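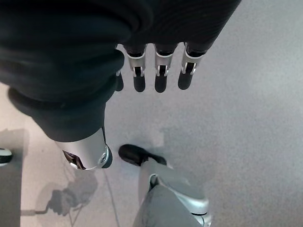

Simone Sales wrote back after my September report to say that pale grey was a brave choice for a floor and that she'd have gone for something the colour of tea. Point taken, Simone! I did wobble over it, and I'll come to how we ended up there.

Progress report, Stukbridge floor grant
2020-10-25

So, the floor is down in the main room and I'm very happy with it. It's the light grey with the fine speckle, the one that was second from the left on the sample board I carried round all summer (it lived in my car and smelt of dog by the end). The old brown stuff went in the skip. Underneath it was mostly sound, apart from a bad patch by the garden door where the rain had been getting in for years, and that had to be dug out and filled before anything else could go on top. It cost us four days and a bit of money, see below.

Gilmar Bezerra did the laying with his nephew, and he was lovely about me hovering. He talked me out of putting down one big sheet. We went for tiles from Lacerda instead, so when somebody drops a paint pot we lift one square and not half the room. He's left us 16 spares in the store cupboard, flat, with a note on top saying NOT TO BE USED AS DOOR MATS. I have already moved two of them back.

About the colour. The room only gets proper daylight at one end, and with the brown floor we had the lights on at noon. We tried the darker sample from the Cullthorpe branch first and it made the far end feel like a cupboard. The pale one lifts it a lot — I sat in there on a drizzly afternoon doing the invoices with the lights off, and managed fine until I got to the small print.

Will it show dirt? Yes, a bit. The speckle hides dust and fluff pretty well but I wouldn't trust it with gravy. We've agreed food stays in the kitchen end, and I've bought a decent vacuum (I went for the Dido, the upright one, after borrowing my sister's and falling for it). Black soles were my other worry. So far the odd scuff has come off with warm water and a cloth, but it's early days and I'll report properly next time.

Search this site
Enter keywords
Go

Money, as I know you'll scroll to this bit. You gave us 3,000 pounds. Tiles, adhesive and Gilmar's labour came in a little under the quote, then the patch by the garden door ate what we'd saved, and the skip was 100 more than I'd put down as they charge extra for the old underlay. After all that and the vacuum we have 549 left. I'd like to put it towards edging strips for the two doorways and a heavy mat for the entrance, if you're happy with that. I've got one price for the strips and I'm waiting on another.

Still to do: the strips, the mat, and the skirting along the back wall, which looks very shabby now it's next to something new. I can paint that myself. There's also a tile near the radiator that sits a touch proud at one corner, and Gilmar is coming back to look at it.

Receipts are in the envelope, apart from the one for the filler, which I've asked for again. Come and see it whenever you like, Simone included — wear any shoes you want.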